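The coffee machine at my old job took capsules, and the capsules were bought by the company, and for most of a year I never thought about either fact. Then the company changed the policy. From 1 November 2022 we were to pay for our own, through a tin by the sink, and the mood on our floor went sour in a way that a small pay cut would not have managed.

I have been thinking about that tin ever since, and I have come around to a view I did not hold then: small shared comforts at work should be free, dull and permanent, and an employer who can't promise the last part should not start.

The usual argument against free coffee is cost. I did the ordering at Jerkatov for two years, so I know what it cost. There were 18 of us, and in August, a slow month, the bill came to 1578 dollars for coffee, tea, milk and paper goods together. That is real money. It was also less than we paid Fustar that same month for a scheduling program that most of the staff opened only when told to. The program was never discussed as a perk. It was an expense, and it renewed itself.

Coffee gets treated differently, and I think the reason is that managers see people enjoying it. A person at a desk with bad software looks like a person working. A person waiting for a cup to fill looks like a person who has stopped. When someone goes looking for savings, the eye lands on the second one.

Lorne Poirier, who ran the warehouse side, argued the other way and argued it well. His point was that once you give people something every day, they stop seeing it as a gift. You get no thanks for it and a lot of anger when it goes. He would have preferred to put the same money into pay, where each person could spend it on coffee or not. Lorne drank tap water, and he did not see why his share should go into someone else's cup.

I still think about his version. On paper it is fairer. But when the tin came in, the pay did not go up, and I don't know of a workplace where it did. Divided among 18 people and taxed, it would have been a sum too small to notice on a check. Spent in one place, it gave us a reason to stand in the same room twice a day.

That is the part I would defend hardest. I learned more about how the warehouse ran in the few minutes it took to make a cup than in any meeting on the calendar. We found out a pallet count was wrong that way. We found out that a customer, Desjardins, was unhappy well before the formal letter arrived. When people began bringing their own coffee from home, they drank it at their desks, and those talks went away. I can't put a figure on them, and neither could the person who drew up the budget, so they were counted as nothing.

The tin itself made it worse. It turned a habit into a string of tiny debts. People knew who paid and who didn't. Someone taped up a list of names, and someone else tore it down. After 8 weeks there was a locked cupboard with a key kept at reception, and asking for the key felt like asking for a favor. 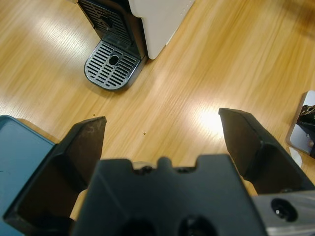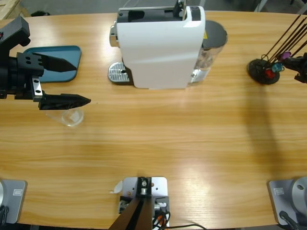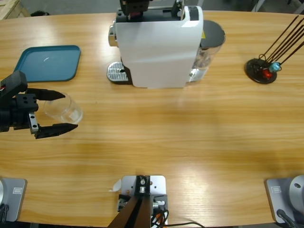

Where I work now, at Tronen, there are 14 of us, and nobody has ever brought up the coffee. It gets ordered along with the printer paper. It isn't especially good. There is no sign about it, it did not come up at my interview, and it is not listed among the benefits. I think that is the right way to do it. A firm that brags about its coffee is usually a firm that plans to ask for something in return, most often your evenings.

I would say the same about parking, a decent chair, and a fridge that gets cleaned. Pay for them out of the same line as the electric bill and leave them alone. If money gets so tight that they have to go, tell people how tight, and cut something at the top in the same week. We were told about the tin in an email with a cartoon mug in it. I have forgotten most of what I was sent at Jerkatov, and I can still see the mug.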